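봅슬레이 얘기 타래로 정리합니다. 여름 스타트 훈련에서 푸시 기록을 어떻게 읽는지에 대한 내용이고, 2인승 기준입니다. 1/

먼저 용어. 푸시 타임은 첫 번째 광전센서를 지나는 순간부터 두 번째 센서까지의 구간 시간입니다. 정지 상태에서 첫 센서까지는 기록에 들어가지 않습니다. 그래서 출발이 느려도 푸시 타임은 좋게 나올 수 있습니다. 2/

Clonditz 스타트 트랙은 레일식입니다. 바퀴 달린 썰매를 레일에 올려 밀고, 내리막 뒤에 오르막이 붙어 있어 썰매가 알아서 돌아옵니다. 얼음 위 스파이크 접지와는 다르기 때문에 겨울 기록과 직접 비교하면 안 됩니다. 3/

6월부터 Lida 팀 훈련 로그를 받아 보고 있습니다. 파일럿은 Salamatu Nnaji, 브레이크맨은 Hicham Salem. 유효 기록은 293회. 센서 오류와 중도 포기는 제외한 숫자입니다. 4/

제외 기준: 두 센서 중 하나라도 신호가 두 번 찍힌 경우, 탑승이 끝나기 전에 제동이 걸린 경우. 풍속은 보정하지 않았습니다. 트랙에 지붕이 있습니다. 5/
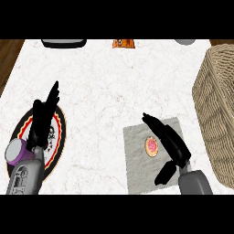
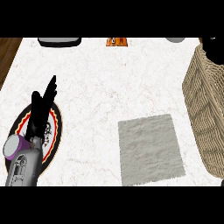

6/

탑승 시점 문제. 파일럿이 먼저 타고 브레이크맨이 마지막까지 밉니다. 브레이크맨이 한 걸음 더 밀어서 이득을 보려면 그 시점의 주력이 썰매 속도보다 빨라야 합니다. 썰매가 더 빠르면 핸들에 끌려가면서 오히려 감속 요인이 됩니다. 7/

Salem은 단거리 출신이라 후반 가속이 좋습니다. 로그상으로도 탑승을 늦춘 날의 출구 속도가 더 높습니다. 다만 푸시 타임에는 거의 안 나타납니다. 두 번째 센서를 지난 뒤의 차이라서 그렇습니다. 출구 속도를 따로 재야 하는 이유입니다. 8/

Nnaji 쪽은 첫 두 걸음이 과제입니다. 상체가 일찍 올라오면 힘이 수평이 아니라 위로 빠집니다. 코치 Abdel Rahman은 중량 썰매 밀기 횟수를 줄이고 회당 휴식을 늘리는 쪽으로 프로그램을 바꿨습니다. 반복 횟수가 많으면 자세가 먼저 무너진다는 판단. 9/

개인적으로 동의합니다. 스타트는 최대 출력 동작이라 피로한 상태에서 반복하면 느린 동작을 연습하는 셈이 됩니다. 로그에서도 같은 날 뒤쪽 시도일수록 편차가 커집니다. 10/

센서 얘기 하나 더. Trorkton 계측 장비는 빔 높이를 바꿀 수 있는데, 높이가 다르면 썰매의 다른 부위가 빔을 끊습니다. 앞코가 둥글기 때문에 같은 주행도 시간이 달라집니다. 훈련일마다 높이를 기록해 두지 않으면 비교가 안 됩니다. 11/

Lida 로그에도 높이가 빈칸인 날이 있습니다. 해당 일자는 당일 내 비교에만 쓰고 추세선에서는 뺐습니다. 12/

질문이 와서 추가. "푸시에서 벌린 차이가 결승선에서 몇 배가 되느냐"는 트랙마다 다릅니다. 초반 경사가 완만한 곳일수록 출구 속도의 영향이 오래갑니다. 고정 배수를 쓰는 중계 해설은 참고만 하시길. 13/

4인승은 탑승 순서 변수가 늘어나서 이 방식으로는 못 봅니다. 로그를 더 받으면 별도 타래로 올리겠습니다. 14/

정정: 3번에서 "썰매가 알아서 돌아온다"고 썼는데, 오르막에서 멈춘 뒤 케이블로 출발점까지 회수하는 구조라고 합니다. 제보 감사합니다. 기록 해석에는 영향 없습니다. 15/15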